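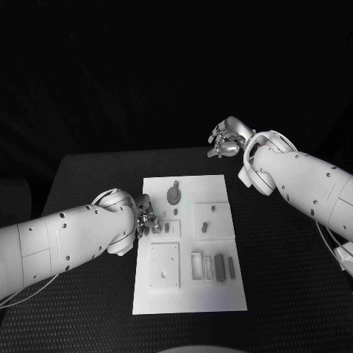

White board, black bench: setting out small parts

Zelwood Bench Group > Newsletter > October > Workshop notes

The bench in the back bay now has its new top, black with a fine grid of small raised dots, and the white board goes flat on it near the centre. A few people have asked how the board is meant to be used and why it shouldn't be leaned against the wall with the offcuts. These notes cover that, plus a change to the Tuesday session.

The old top was a pale laminate, and grey washers disappeared on it. Small screws rolled to the back and went down the gap. Wekesa Muli measured up in winter and ordered the replacement through Bakilana, who cut it to length and charged $476 including delivery. It took two of us to get it in through the side door. The old one has gone under the mezzanine and can be cut up for shelves if anyone has a use for it.

Using the board

Put the board down before you open anything. Leave bench showing on every side so tools have somewhere to go other than on top of your parts. The near edge should be parallel with the front of the bench, set back far enough that your sleeves don't catch it.

The board carries sub-panels. Sort onto these by the order in which things come off the job, working from left to right. If a cover comes off first, its screws go on the first panel with the cover. Please don't sort by size. Upendo Kashindye did a sewing machine that way in autumn, with every screw in a nice row from shortest to longest, and then spent two evenings working out which hole each one belonged to.

There is also a small white plate on the board. We use it for whatever is being handled at the moment: the fitting you have just removed, or the one about to go back in. When you stop for tea, clear the plate to a panel and write down where you got up to. Notebooks are in the top drawer and pencils are in the tin beside them.

Springs and clips are the exception. They go in a lidded jar straight away. We have 12 jars, and they need to come back to the shelf with the labels peeled off, including the bit of glue that stays behind. Eucalyptus oil shifts it.

Looking after the top

Wipe it with a damp cloth, then a dry one. The dots hold dust and filings, so use the soft brush first and work towards you into the pan. No solvents. Erick Rashidi tried methylated spirits on a spare piece and it left a cloudy patch that would not buff out. Nothing hot goes on it either. Soldering stays on the ceramic tiles on the other bench, where the extractor is.

No glue on the white board, please. It has to stay flat and clean or the panels won't sit properly. If you need to glue something, tear a sheet off the butcher's paper roll and work on that at the far end of the room.

If you need to leave a job overnight, put the clear cover over the board and clip a card to it with your name and a phone number. Jobs left without a card get packed into a tub at the next session, and the order of your parts will be lost. Salim Simiyu keeps the tubs, and he is fairly strict about this.

A second board

Ruben Declercq has offered to make another board to the same size so that two jobs can be set out at once. We would like to hear first from people who work on clocks and radios, as the panels may need to be smaller for those. Leave a sketch in the folder by the kettle, with measurements in millimetres. One of the sketches already in there is in inches and has no name on it, so if it's yours, please redo it.

The lighting in that bay will stay as it is for now. The Enovar lamp is on order, and when it arrives it will be clamped to the back rail. Until then bring a head torch for close work.

Tuesday session

Starting time moves to 6.30 pm. Benches are booked on the sheet inside the door, in blocks of 70 minutes, and the back bay is one booking at a time. The fee goes up to $22 for the term, which covers jars, paper, brushes and cleaning cloths. Pay by transfer if you can, with your surname in the reference line.

We are still short of a set of small JIS screwdrivers. Two have gone missing from the Trornetti roll, the smallest and the one with the taped handle. Check your toolbox, and drop them in the tray on the front counter if they turn up.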